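Diary, December: towels again
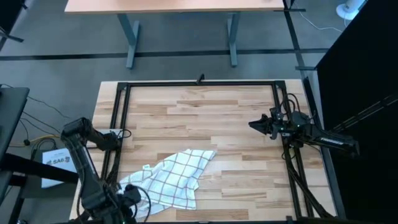 Gökçe
Linen operator, Duditz textile services, Lomora site

In before seven. Spent the whole morning on the kitchen towels with the two arms. The one I had the most trouble with was the white one with the big squares. It lay bunched up near the left arm and I had to decide whether to let the program try it or pull a corner out myself. I pulled the corner out. My note in the log says "assisted," and those don't go toward the 100 we are supposed to reach this week.

Before the arms I folded 300 pieces on a normal shift and did not think about any of them. Now I think about each one. My shoulders hurt less. My eyes are tired by lunch, and I talk less, because the old folding table had 5 of us around it and this job has 2.

The Zollano people changed the pay sheet as well. Folding is still paid by the piece, but time with the arms is paid by the hour, so I come out a little ahead in a slow week and a little behind in a busy one. I asked if that will stay the same after New Year. They said they would let us know.

After lunch the program did napkins, which are easy. I wrote down the ones that came out crooked and refolded them for the cart. Asked for a taller stool. Also asked if the night shift could get the same training we had, as they only got the printed sheets.

Home by four. Made soup. Folded my own laundry by hand, badly. Tomorrow is bath mats.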